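Cestas de plástico caladas: limpieza y uso en la cocina

Las cestas con ranuras sirven para fruta, patatas, trapos o botes, pero acumulan polvo y grasa en los huecos. Con una limpieza al mes se mantienen bien.

Para lavarlas
Vacíe la cesta y sacúdala boca abajo sobre el fregadero. Prepare un barreño con agua templada y un chorrito de lavavajillas, y déjela dentro 11 minutos. Pase después un cepillo de dientes viejo por cada ranura, primero por fuera y luego por dentro. El borde enrollado también guarda suciedad – dele la vuelta y frote por debajo.

No use estropajo metálico. El plástico negro brillante se raya con facilidad y las marcas se ven mucho. Para la cal, vinagre blanco rebajado a partes iguales con agua y un buen aclarado.

Para secarlas
Boca abajo sobre un paño, con algo de separación entre una y otra. Si las apila húmedas, se pegan y cogen olor.

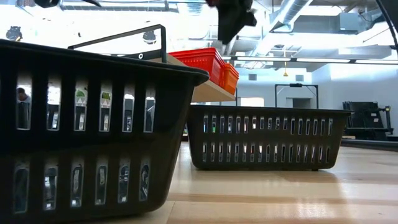

Dos cestas negras de plástico con ranuras, sobre una mesa de madera clara.

Para llenarlas
Si va a guardar cosas pequeñas, forre el fondo con papel de cocina. Las cebollas y las patatas, en cestas distintas. En una estantería estrecha, ponga el lado largo hacia el frente – se ve mejor lo que hay dentro y se alcanza sin mover nada.

Cinzia Fabbri
2021-03-22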